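The Long Dry Winter of the Indoor Nose

Every February my house turns into a cracker. The floors creak in new places, the cat gives off sparks, and I wake up with a throat like the inside of a vacuum bag. I live in Grernen, where winter is long and the furnace is the hardest-working member of the household. For years I did what everyone on my street does, which is complain and buy lip balm.

Then I got a humidity gauge. I don't recommend this. Before the gauge, I was a man with a dry nose. After it, I was a man with a number, and the number was always bad. I moved it from the bedroom to the hall to see if the hall was doing any better. The hall was worse. I started announcing the readings at dinner.

The folk remedies

My grandmother kept a pan of water on the radiator from the first frost until the tulips came up. It was a good system, apart from the pan, which grew a chalky crust and had to be explained to guests. My neighbor swears by wet towels over the bathroom door. Another family down the road has filled its front room with ferns and now can't see the television.

I tried all of it. I also tried leaving the bathroom door open after a shower, which raised the hall reading for nearly ten minutes and lowered my standing in the family for a good deal longer.

Shopping for weather

Anyone who goes looking for a humidifier soon finds that there are two kinds of people selling them. The first kind promises sleep. The second promises skin. The Majali catalog, which has been coming to my house since the previous owner's day, manages both on one page, next to a heated footstool.

Prices wander. The Wirkevex showroom out by the highway had a whole-house unit for $1,449, installation extra, and a salesman who patted it like a horse. The small tabletop ones ran under $200 and came with a great many claims about whisper-quiet operation. I have been whispered to by appliances before. My last "silent" fan sounded like a man eating chips in the next room.

I bought a small one. It gurgles.

Where to put the thing

The manual wants it on a flat surface, away from walls, outlets, wood furniture, electronics, bedding and direct sun. I believe this describes a parking lot. Most of us end up giving it a spot on a table among the groceries, near the curtains, and hoping for the best. 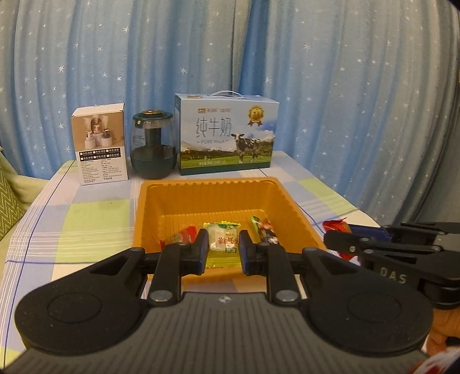 The cleaning problem

The water in Grernen is hard enough to chip a tooth. A tank left alone for a week grows a white ring, and a tank left alone for two grows a pink one, and I have decided not to look up the pink one. Vinegar takes care of both, so for one evening each week the whole house smells like a pickle.

I skipped the vinegar once. The mist came out tasting like a basement, and a fine white dust settled on the bookshelf, the piano and, after a nap, me. Distilled water would prevent the dust. I have carried distilled water home from the Grustwood market on an icy sidewalk, two jugs at a time, and I would like it noted that I prefer the dust.

My throat is better, though. The cat no longer crackles when petted. The gauge now sits in a kitchen drawer under the takeout menus, and I check it only when everyone else has gone to bed.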